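Stedgate Investment Club
Minutes of the members' meeting, 5/18/21 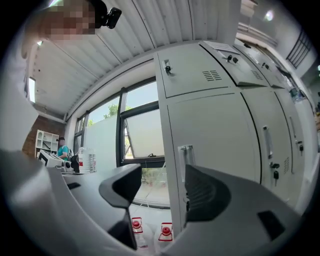 Present
Ynyr Gittins (chair), Mercedes Cuadros (accounts), Milagros Pacheco (minutes), Zoila Huamán, Zoila Villanueva and other members as signed in.

1. Minutes of the April meeting
Agreed as a true record, with one correction. Item 4 should have said that the Trimham holding was to be reviewed, not sold. Milagros will send out the corrected page.

2. Accounts
Mercedes went through the statement for April. All monthly subscriptions have been received except one, which was paid late and will show in the next statement. The broker's dealing charge has been taken from the cash account and matches the contract note. The unit value was read out and members were asked to check their own unit totals against the sheet.

Zoila Villanueva asked why the cash balance was higher than at the start of the year. Mercedes said that no purchase had been made since the Guzmán shares were bought and that dividends had come in since then. She would like to keep enough in cash to pay out one member leaving at short notice.

3. Trimham
Zoila Huamán reported on the half-year results. Sales were up slightly but borrowing had also gone up, and the dividend was held at the same level as last year. She thought the price was fair and saw no reason to sell. Ynyr pointed out that the club had more of its money in Trimham than in any other company, and that the rules ask for this to be looked at once a year.

Proposal: to sell 88 shares and keep the rest. Proposed by Ynyr Gittins, seconded by Mercedes Cuadros. Carried, with Zoila Huamán against.

Action: Mercedes to place the sale with the broker and send the contract note to all members.

4. Guzmán rights issue
The company is offering new shares to existing holders at a price below the market. The club may take up its rights, sell them or let them lapse. Milagros had read the circular and set out the cost of each choice. Taking up the rights in full would give the club 134 new shares and could be paid for out of the Trimham sale with a little left over.

Zoila Villanueva was worried that the company had asked shareholders for money once before. Milagros said the earlier issue was used to buy a business, while this one is to pay down a bank loan. After some discussion it was agreed to take up the rights in full. Zoila Villanueva abstained.

Action: Mercedes to return the form before the closing date. Milagros to keep a copy of the circular.

5. Dividends: cash or shares
Two of the companies held offer new shares in place of a cash dividend. Members discussed whether to change to this. Mercedes was not in favour, as small lots of shares make the unit value harder to work out and each one needs its own entry for tax. No change for now.

6. Prekemham
The Prekemham club has asked if we would hold a joint evening with a speaker on bond funds. Members were willing provided the cost is shared equally. Zoila Huamán to reply and ask for dates.

7. Membership
The club now has 24 members. One person has asked to join and will be sent the rules and the application form. Monthly subscriptions stay as they are.

8. Any other business
Members who have changed their address or bank details should tell Mercedes in writing. Ynyr asked for ideas for new holdings to be sent to him before the next meeting, on one side of paper if possible.

Meeting closed. Next meeting to be confirmed by email.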